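# Gripper position drifts after a few hours, fingers stop short on close

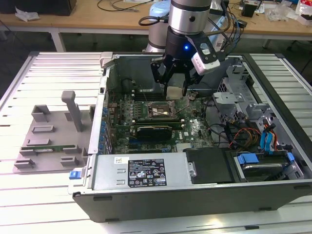 **How often should I re-home the gripper on a small arm that runs a few hours a day?**

Once at every power-up, and again any time you swap fingers or the cell has had a hard stop. If your encoder count at full close is still where it was in the morning, leave it alone until the next day.

Okay, so that's the short version I was given when I posted this on the old board, and it fixed maybe half of my trouble. Reposting the whole thing with more detail because the other half is still driving me up the wall.

My setup: one six-axis arm, a two-finger electric gripper, wrist camera, everything bolted to a bench. The gripper is from Pustby and I run it through the Alanent controller, firmware from May. We use it for teardown and reassembly practice on old desktop PCs - pulling memory, seating memory, lifting small parts out and dropping them into a fixture plate next to the case. Nothing heavy. Nothing fast either.

What happens is this. At startup I home the gripper and it reports 2,312 counts at full close. Great, it's always 2,312, I could set my watch by it. After a couple of hours the same full close reports 2,285. The fingers visibly don't meet. There's a sliver of daylight between the tips, and anything thin just slides out when the arm lifts. If I re-home, I get 2,312 again and it works fine, and then a couple of hours later I'm right back where I was.

Things I already tried:

- Re-homing at power-up (which I wasn't doing before, oops)
- New finger pads, glued on fresh, left overnight
- Raising the close force in the settings, which made it squeeze harder but still stop at 2,285
- Swapping the controller's power supply with a spare
- Wiping down the finger rails with a dry cloth

The camera calibration seems okay. I check it against the fixture plate every morning and the arm goes where it should. It's only the last bit of finger travel that goes bad.

I don't want to put a re-home in the middle of the job if I can help it, since the fingers have to open all the way to do it and there isn't always room for that down inside a case. I've clipped a connector that way already. What would you look at next?

---

### Answer 1 (marked as accepted)

I had a problem so close to this that I got a little excited reading your post! Same controller, different arm.

The thing that jumps out at me is that your number goes *down* and that more force doesn't change it. If the motor was getting tired or the current limit was kicking in, I'd expect more force to buy you at least a few counts. Yours stops in the same place no matter what, so I think it's hitting something, or it believes it has arrived.

Two suspects, and I'd check them in this order.

**The cable.** Look at the loop coming off the wrist. On mine it was tied a bit too snug, and when the last joint had been turning back and forth all morning the slack slowly worked its way to the wrong side of the tie. Then the connector on the gripper was getting tugged sideways, and I was losing encoder pulses. Not a lot of them! Just enough to be annoying. A re-home resets the zero, so everything looks perfect again and you go off and blame the pads (I also blamed the pads).

How to check it:

1. Home the gripper with the arm parked and write down the full close count.
2. Turn off all motion except the wrist joint. Rotate it end to end at low speed, 300 times. Yes, it's boring, put it in a loop and go get lunch.
3. Close the gripper with nothing in the fingers and compare.
4. If the number dropped, stop, power off, cut the tie, and give the cable a bigger loop. Then do the whole thing again.

If the count is still 2,312 after that, the cable is off the hook and you can move on.

**The screw.** The finger carriage on these rides on a little lead screw, and the grease in it gets pushed toward the closed end when you do lots of short strokes. Your job sounds like nothing but short strokes. It packs up at the end of travel and the carriage parks against it. A full open and close at homing clears it out, so this one looks exactly like the encoder problem from the outside, which is super unhelpful, I know.

To check: power off, take off the two cover screws, and look at the closed end of the lead screw with a flashlight. If you see a collar of old gray grease, wipe it with a lint-free swab and put back a thin film. Thin! I used a blob the first time and made it worse.

One more thing and then I'll quit. You said you don't want to home inside the case, and you're right not to. Put a safe point straight up from the case, well clear of the drive bay and the wiring, and home there between units. It costs a few seconds per PC. I'd leave that in even after you find the cause, at least for a while, and log the count every time. You'll see trouble coming long before parts start dropping.

> **Comment from the asker:** It was the cable!! Did the 300 rotations and came back to 2,290. Cut the tie, made a loop maybe twice as big, ran it again and got 2,312 on the nose. I opened the cover too while I was in there and there was some grease buildup, nothing dramatic, cleaned it anyway. 186 cycles on real work since then and no change in the count. Thank you thank you.

> **Reply:** Yay! Put a dab of paint marker on the cable where it enters the tie so you can see at a glance if it creeps.

---

### Answer 2

Did you update the firmware? Mine did weird stuff until I updated. There was a setting called soft limit or close limit or something like that, it was on by default and I switched it off. Might be worth a look. I don't have the Alanent one though, mine is a Wikero.

> **Comment:** Soft limits are a fixed number on the Alanent, they wouldn't wander over a couple of hours. And please don't switch them off with the fingers down near a motherboard - that limit is what keeps the fingers from ramming into each other if the zero is wrong.

---

### Answer 3

Coming in after the accepted answer, which I agree with, but I want to add something for people who land on this page with the same symptom and a perfectly good cable.

Check the finger mounting screws. Ours backed out a hair at a time. The encoder count stays *right* in that case, and the gap shows up anyway, so it's easy to tell apart from what the asker had. If your count says 2,312 and you can still see light between the tips, it's mechanical and it's past the carriage: loose finger, worn pad, or a pad that peeled at one corner.

What we do now, last updated 4th September:

- Start of shift: home, close on nothing, write down the count
- Tug each finger by hand with the power off
- Look at the pads for peeling
- Every week, snug the finger screws with the short hex key from the Pustby kit (snug, don't lean on it)
- Every month, cover off, look at the screw, wipe if needed

We use a drop of the removable threadlocker on the finger screws. I got a tube from the Vương counter when I was picking up other stuff, any removable kind should do. Don't use the permanent kind or you'll be heating your gripper with a soldering iron to get the fingers off, and ask me how I know.

Also, for the asker: with memory sticks you can get away with a slightly bad close because they're chunky enough. It's the thin stuff where you notice first. I keep a strip of plain printer paper by the bench and have the gripper pinch it at the start of the day. If I can pull it out easily, I don't start the job.

> **Comment:** Stealing the paper trick. Do you pinch it at the tips or farther up?

> **Reply:** Tips. Farther up it'll hold even when the pads are shot.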